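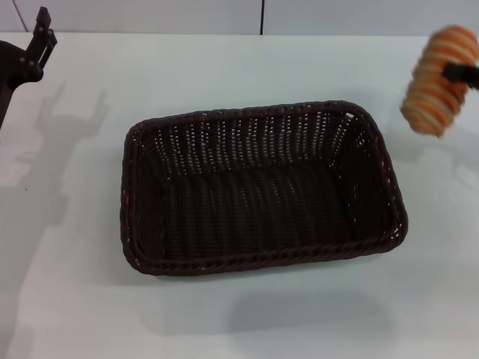 Polgate van, brake notes, August

Search this notebook Go

Right, so the Polgate is back up on the lift and I've had most of the morning with it to myself (bliss!). Odometer says 1,239 miles since the new front pads went in, and the offside is wearing quicker than the nearside again. Not by a lot, but you can feel it with a thumbnail.

Bart Vermeulen still thinks it's a sticky slide pin. I pulled both pins, cleaned them up, put fresh grease on and they move like butter, so if it is that, it's fixed now and he can be smug about it. My money's on the hose. When I clamped it and let go, the caliper took ages to relax, and the wheel dragged for a good few turns by hand.

Fenna, if you're reading this before I see you: the Loltine hose is the one I want, the longer of the two, please don't let them send the short one again!

Test run before lunch, out past the roundabout and back, some 18 stops from 50 with a minute's rolling in between. Pedal stayed firm, no fade that I'd swear to, but it pulled slightly right on the last few and there was that smell. Rianne Goossens rode along with the laptop and says the logger dropped out twice. We'll use Sepp for the next run instead, it's older but it has never let me down.

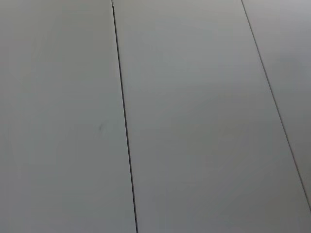

Pale grey panels, two seams.

Still to do: swap the hose, bleed the fronts, then the same run again with the same tyres on. Tùng wants the load bay full for it, and fair enough, that's how people drive the thing. I'd like one empty run first, though. Torque wrench is back in its drawer, wheel nuts done and checked.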